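Home | Posts | Bench Notes | About | Contact

Filed under: Automation, Service Reviews

Terico shelf tidying, month two

The Terico subscription has now run long enough on our office shelves that I can say something useful about it. For anyone who missed the October post: Terico is a service. You don't buy the robot. You pay a monthly fee, a mobile unit comes with it, and the fee covers a fixed number of picks. We are on the small plan, 200 picks a month, with a head camera for planning and a second camera at the wrist for the last stretch of each grasp.

I compared three quotes before signing. Stotico wanted a fixed rail along the wall, which ruled it out, and Draten would only quote for closed bins. Terico accepted open wire racks and mixed goods without a surcharge. Setup took Somtochukwu Obi and me one afternoon, most of it spent on the shelf map. Each level has to be entered by hand, with post spacing and clearance.

The goods are a deliberate mess: paper bags, boxes, plush toys, books, things in shiny black wrap. If a system only works on cartons I would like to know before the renewal date.
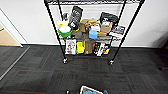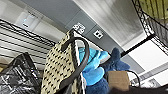
Wrist view on the second one, with the woven tote and the blue plush. 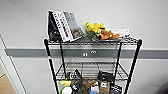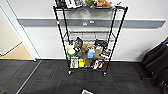

5 min read

The head camera view is what the planner works from, and it is adequate. Wire shelving is a poor background for depth sensing. The grid returns noise, and thin uprights can drop out of the point cloud altogether. Terico handles this by trusting the shelf map over the sensor wherever the two disagree. It works as long as nobody moves the rack. Ours is on casters, so I now lock them and rerun the alignment routine each morning at 8. The routine takes three minutes.

Results for the month: 100 picks logged under my test protocol, 83 completed without help. Of the rest, most were paper bags. The gripper closes on the folded top, the paper gives, and the force check aborts. Soft toys did much better than I expected. Books standing on edge are fine if they have something to lean on and bad if they don't.

The wrist camera is the weak part of the package. Up close, contrast swings a lot between a dark handle and a bright panel behind it, and exposure takes a moment to settle. The arm waits for it. That pause accounts for a good share of the cycle time, which averages 20 seconds per pick on my log. Support tells me the exposure lock can be set per shelf level in the next release. I have asked for it per item class.

Two complaints about the software. The item list sorts by date added and by nothing else — no search, no grouping. And the export is one file per pick, so I wrote a script to merge them. Ronaldo Yap has a cleaner version of the same script and I will link it when he puts it up.

Billing is by attempted pick, aborted ones included. Read that line in the contract before you sign. On our numbers it moves the real price per completed pick enough to matter, and the quote sheet does not show it.

I'm keeping the small plan through the next cycle. The next test is the Ojo finger pads, which have a softer face and should be kinder to kraft paper. Same rack, same protocol, and I'll post the log with it.

Recent posts
Shelf maps by hand: a worked method
Terico, first impressions
What Draten means by "bin"
Merging pick logs with a short script
Casters, locks and alignment drift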